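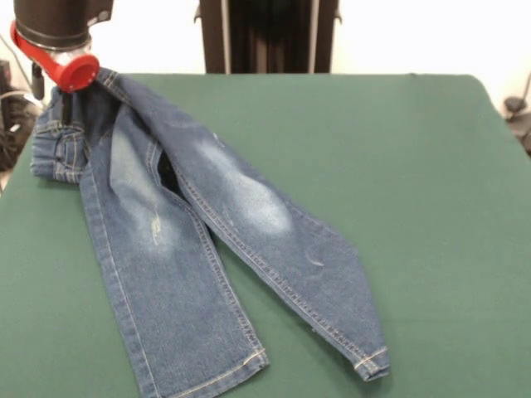
4. Spreading and folding jeans

Search this guide Go

This section covers denim only. Shirts and towels are in section 3 and are a good deal easier. Read the whole section before starting, including the notes, because the notes are where the Solora people and the Loredard floor disagree.

Revised 4 Aug 2021 for the sorting room at Loredard. It replaces the June pages. Please throw the June pages out; they tell you to leave the arm alone between garments, and that advice cost us a lot of jeans on the floor.

4.1 Before the first pair

1. Check the green cover on the table. It should be smooth, with no lint balls and no loose buttons left from the last batch.

2. Empty the pockets. The Solora manual says the arm "handles pocket contents." It will pick up a pair with a pen in the pocket, yes. It will also fold the pen in.

3. Close the button and pull up the zipper on every pair. This used to be done at the end, by the folder, as part of the fold. It is now a job of its own and it takes the same time it always did.

4. Walk the cables. Anything that crosses where you stand gets moved or taped down before the arm is switched on.

CAUTION: Keep your hands off the table while the arm is live. If a leg is hanging over the edge, press HOLD, wait for the arm to stop, then fix it. A leg hanging over is not an emergency.

4.2 Running a pair

5. Put one pair down near the middle of the table. One. The hopper mode described in the Solora manual has been switched off here and will stay off.

6. Press START and step back behind the line.

7. The arm looks for the waistband first. Heavy fading confuses it, and so does a dark gap between the legs. If it goes for a knee, press HOLD and turn the pair so the waistband faces the arm.

8. Let it lift and lay the pair out. Both legs should end up apart, with the hems on the green. A bunched waistband at this point is a fail even if the screen says READY.

9. If the waistband is bunched, press BACK. You get 2 tries per pair. After that, take the pair off, fold it by hand and mark the sheet.

Note on the sheet: mark every hand fold, including the ones that felt too quick to bother with. The screen counts a pair you took off as "completed with assistance," and that goes into the same total as the ones the arm did alone. The sheet is the only record that keeps them apart. When somebody upstairs says the arm folded 2000 pairs, we would like to be able to say how many of those were folded by people.

4.3 When the pair ends up in a heap

Common with soft, washed-out denim. The arm loses its grip partway and the whole thing drops in a pile. The screen may ask for RETRY. Don't press it yet.

10. Press HOLD.

11. Find the button end of the waistband and turn it up where the arm can reach it.

12. Take your hands away, then press RETRY.

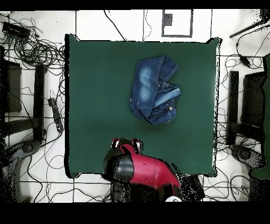 Kinnear, reading a draft of these pages, asked why step 11 is our work at all if the machine was bought to do it, and whether anyone had timed a pair with the turning included. The answer to the second part is no. The timing done at set-up used the blue test jeans that came in the crate, all new and stiff. Ours come in soft, torn and inside out. Until it has been timed on real stock, do not quote the speed on the poster by the door.

4.4 Who does what now

The old folding bench, in use since 2006, stays where it is. It was supposed to go once the arm was running, and this guide assumes it won't.

One person minds the arm and does nothing else during a run. The set-up plan has that person also tagging at the side table. We tried it. You cannot tag and watch a gripper, and the tags came out wrong.

Swap at every break. Minding is lighter on the shoulders than folding and much harder on the attention, and people have said they feel sleepier after it than after a full bench shift.

NOTE: The target of 70 percent unassisted comes from the Edach report. It is a target for the arm. It is not a target for the person standing next to it, and no supervisor should read it out as one.

4.5 Shutting down

13. Take the last pair off the table.

14. Press PARK and wait until the arm is still before switching off at the wall.

15. Hand in the sheet. If the total on the screen and the total on the sheet don't match, write both down and leave them that way.

Section 5, Knitwear, has not been written.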